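Preguntas frecuentes – Club de robótica Pludovis

¿Hace falta saber programar?
No. Se empieza con las pinzas de mano y el código llega más tarde.

¿Cuántas plazas hay?
23 por grupo. La inscripción abre en julio.
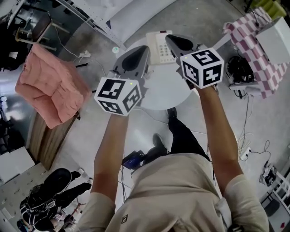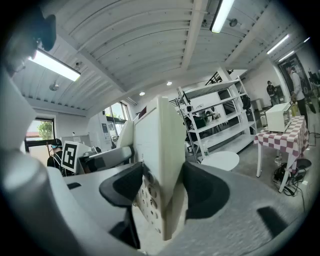 Trabajo con las pinzas de mano en el taller.

¿Cuánto cuesta?
40 euros al trimestre – 50 si se usa el taller también los sábados.

¿Puedo llevarme una pinza a casa?
No, el material se queda en el taller Holtwood.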